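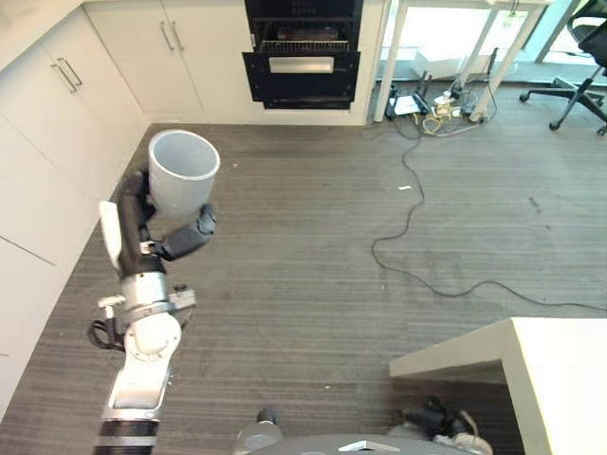 Chapter 3
Kitchen Fixtures and Fittings

Most of a kitchen's working life takes place within a few steps of the sink. Before you learn to plan or service one, you need to know the fixed parts by name and understand how each affects the others. This chapter covers cabinets, ovens, floor coverings and sinks. Loose appliances are left to Chapter 4.

Key terms
Base cabinet, bar handle, wall oven, double-basin sink, gooseneck tap, drain basket, splashback.

3.1 Cabinets and ovens

Plain white doors with vertical bar handles are common in newer flats. They wipe down easily, but the handles stick out and can catch on clothing in a narrow walkway. When two cabinet runs meet at a corner, check that doors on both sides can open fully before you fix any handle.

An oven with a drop-down door needs clear floor in front of it. Open the door all the way and measure from its outer edge, then allow standing room beyond that. A bin kept in this space will be in the way every time the oven is used.

Carpet is sometimes carried through from a living area into the kitchen. It is quiet and warm underfoot – and hard to keep clean near a cooking area. Vacuum along the baseboards weekly and deal with grease spots the same day.

3.2 Sinks and taps

A double-basin sink lets two jobs go on side by side. Where the basins differ in size, the larger one is normally used for washing vegetables or soaking pans, and the smaller for rinsing and draining. A drain basket resting on the rims turns the smaller basin into a rack and keeps drips off the countertop.

A tall gooseneck tap leaves room to fill a stockpot. Check that the spout can reach both basins.
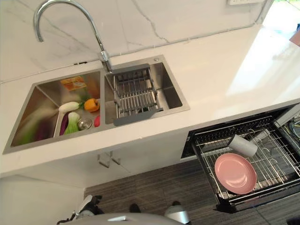
Activity 3.1: Measuring a sink

You will need a tape measure, a pencil and the Jindora planning sheet on page 34. Record the length, width and depth of each basin in millimetres, then the height of the spout above the rim.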